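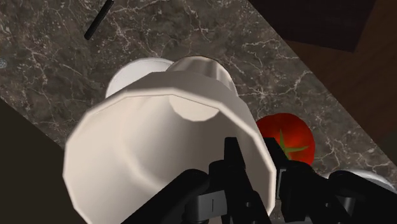 Prunby: a table of cup and mug sizes, as found in kitchens

Version 2. Maintained by Ignacio Marín.

What this is

Prunby is a small table of drinking vessels and how much they hold. It has 127 rows, one per vessel, measured with water and a kitchen scale. I started it after a recipe told me to add "a cup" of stock and I looked in the cupboard, where there were a good many cups and no two of them agreed.

If you want the legal volume of a cup, the encyclopedia has several and you may take your pick. Prunby is for people who want to know what happens when a normal person reaches for the nearest thing with a rim.

Where the rows come from

Three households and one office kitchen, under these source names:

huvance - the office kitchen. Heavy on free mugs from conferences, which run large, presumably so there is room for the logo.
watley - a family house. Includes the children's cups, flagged in the notes.
mateos - my aunt's flat. She owns a full matching set and was annoyed to learn that it doesn't match.
home - mine.

The fourth source was added in April and is the reason for version 2.

Files

cups.csv - the table
notes.txt - longer remarks, keyed by row id
old/cups_v1.csv - kept for anyone who built something on it, if such a person exists

Columns

id: a whole number. Never reused, even when a cup gets broken. There are 2 gaps in the numbering and both were my fault.
source: one of the four names listed earlier.
kind: mug, tumbler, teacup, glass or other. "Other" includes a gravy boat that the huvance kitchen insists is for coffee.
brim_ml: water to the very top, in milliliters.
polite_ml: water to the level at which you could carry it across a room and keep your friends. See below.
rim_mm: width across the mouth, inside edge to inside edge.
base_mm: width across the foot.
handle: yes, no or broken.
remark: free text, often blank, sometimes peevish.

How the measuring was done

Put the dry vessel on the scale and set the scale to zero. Fill with cold tap water until it bulges over the rim, then take off the bulge with a drinking straw. Read the grams and call them milliliters. This is slightly wrong and I have made my peace with it.

For polite_ml, empty the vessel, fill it by eye, walk from the sink to the table and back, and write down the weight if nothing spilled. If something spilled, do it again with less. All the walking was done by me, so the column describes my wrists as much as it describes the cups. A steadier person will get higher numbers and should keep quiet about it.

Rim and base were taken with plastic calipers. For anything that wasn't round I measured the widest way and the narrowest way and wrote down the middle.

Known problems

Tapered vessels are awkward. A tumbler that widens toward the top keeps a lot of its volume in the last finger's width, so a small slip in where you stop filling turns into a large slip in the reading. Treat polite_ml for tumblers with some suspicion.

Rows from watley used a different scale, which only shows even numbers. It didn't seem worth buying them a new one.

34 rows have no base_mm. The calipers were lost and then found in a drawer I had already checked.

Row 27 is marked as a mug in version 1 and as "other" in version 2. It has two handles. I have had letters.

What it's good for

Teaching somebody to draw a histogram. Settling arguments about whether the blue mug is bigger. Guessing how far off your soup will be.

Please don't use it for medicine doses, or baby formula, or anything where a person in a white coat would want a word with you.

License and thanks

Do what you like with it. A mention would be nice. Thanks to everybody who let me empty their cupboards, and to my aunt, who has asked for it to be recorded that hers were all clean.

Changes

Version 2, 19 August 2023: added the home source, fixed swapped rim and base values in the mateos rows, moved the longer remarks into notes.txt.
Version 1: first release. Contained a bowl. Bowl removed.

Corrections are welcome by email. Please include the row id and, if you're disputing a volume, say what you used to weigh the water.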